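We have been in the Nollard apartment for two years now, and in all that time the remotes have never had a home. They ended up in coat pockets, under pillows, once in the freezer. In July I finally gave them a box.

I didn't buy anything for this. I looked at an organizer from Prunora, but it cost 130 plus shipping, and a pink shoebox was already in the bedroom. I put it on the bed and started dropping things in.
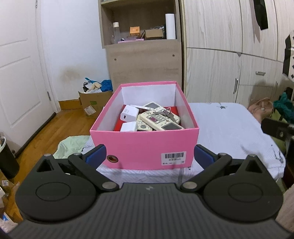
Remotes, chargers and keys, all in the pink box.

The rule is simple. If it controls something, charges something or opens something, it goes in. Batteries stay in the kitchen drawer. I left the red flat case at the bottom so the small things have something to sit on.

Chargers were the part I was least sure of. I use one every night, so putting it away felt like extra work, but I have lost enough of them at this point that I decided to try it for a month.

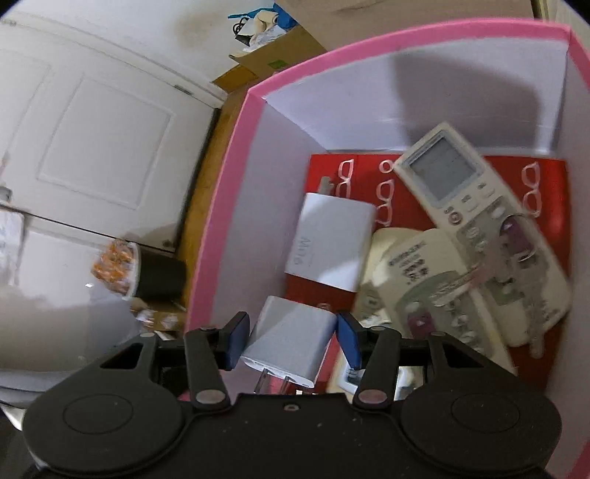

Kashyap wrote in the comments on my last post that chargers should be kept apart from keys, as the prongs get scratched and the keys get tangled in any cable you forget to take off. I may add a cardboard divider.

Next I want to label the remotes. Two of ours say TCL, and I pick up the wrong one up to half the time. A bit of masking tape with the room name on the back should be enough.

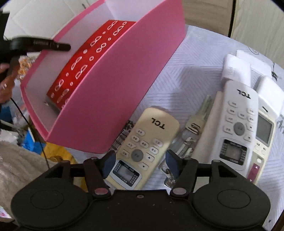 Remotes and keys on the table.

The keys need sorting too. I know the front door and the mailbox, and I will try the rest this week.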